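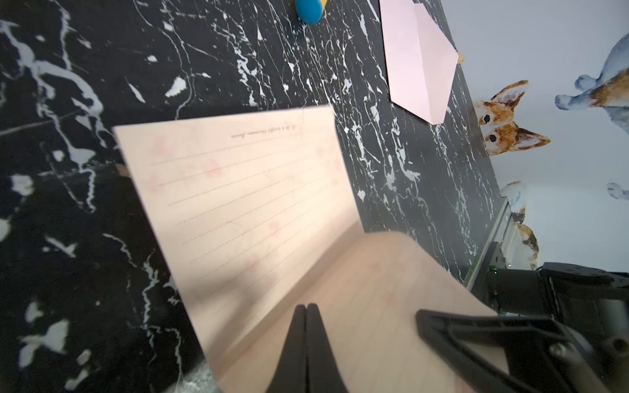
4. Letters kept at home: what the Rikstead households told us

Reading time: 4 minutes

Figure 3. A sheet of lined notepaper, cream with a slight peach tint and faint pinkish round motifs, bent over across the middle on a dark marble-patterned surface.

We had expected, when we began knocking on doors in Rikstead, that people would want to talk about the letters they had received. They did, and very kindly, often over a second pot of tea, but what many of them wanted to talk about first was paper. Patterned writing paper of the general sort in Figure 3 came up again and again: who had bought it, which aunt had disapproved of it, and how long a pad could be made to last if you wrote small and used the margins.

The household survey brought in 3368 letters, of which 858 were written on decorated or tinted sheets. We had first put these down as children's letters, or as thank-you notes sent under a parent's eye, and we were quite wrong. A good share came from grown men and women writing to brothers and sisters who had moved away for work, and the tone is often more playful than in letters by the same hand on plain white paper. One correspondent, whose family let us read a long run of her letters to a cousin in Negri, kept plain sheets for money and illness and patterned ones for everything else. Her cousin told us she could guess the news before she had read a word, simply from what slid out of the envelope.

It would be easy to make too much of this. Paper was bought when the shop had it, and the stationer's in Rikstead, by all accounts, had whatever the traveller had brought that month. Several people remembered a stretch in November when there was only lilac, and a solicitor's clerk who had to write to his landlord on it. Still, where a household had a choice, the choice seems to have meant something, and we have tried in the tables that follow to keep those households apart from the rest.

Ruled lines were a matter of some feeling too. Older writers told us that lines were for school and for people who could not keep straight, and two of them showed us the heavy black guide sheet they used to slip underneath a plain page instead. Younger writers had no such worries. They liked lines, and they liked them faint, and more than one told us that a ruled page made it easier to begin because it looked less empty. Ermanno Greco, who carried out most of the interviews in the upper part of the town, noted that those who preferred ruled paper also tended to write longer letters, although our numbers are too uneven between age groups for us to lean on this.

Folding gave us our last surprise. Of the letters still in their envelopes, more than 1000 had been folded once across the middle, even where the envelope would have suited a fold in three. We asked about this in 5 of the longer interviews and got the same answer, more or less, each time: it was how their mothers did it. We return to these inherited habits in Section 5, where the Rikstead letters are set beside the smaller Clellusel collection, which was gathered in quite a different way and needs some patience in the comparing.

Comments

Gordon Fehr
A lovely read. My grandmother had the black guide sheet as well and nobody in the family was allowed to borrow it. Did you find any letters written across the page and then again crossways to save paper? We have a few of those.

inkandblotter
How did you count a letter that starts on patterned paper and finishes on plain? I have dozens like that from my sister.

Prernosar reader
Please do say when Section 5 is up. My mother folded once across the middle too, and so do I.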